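**Does a drawn match reset the losing run in the Osach league table?**

We lost four on the trot, then drew with Ilima. Table still shows us bottom on form. Is that right? Joined in September so never had this before.

**Answer 1**

No it doesnt reset. Form is last 5 games, draw or not. Rule's in the Wistum handbook somewhere.

**Answer 2**

Bit more to it – form only matters if you're level on points *and* goal difference.
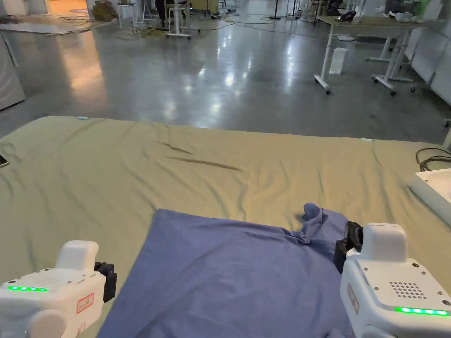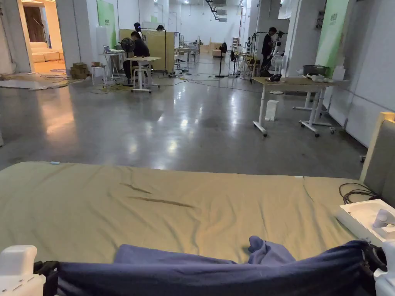

Form points get added up over five matches, so your draw counts one and the four defeats nothing. Hubmann went down that way with 35 points. I keep the fixture cards spread out flat like the blue cloth in the first photo, oldest on the left, and drop one off the end every week. Much easier than the teh website.

**Answer 3**

Ask the league sec. Mine took ages to reply though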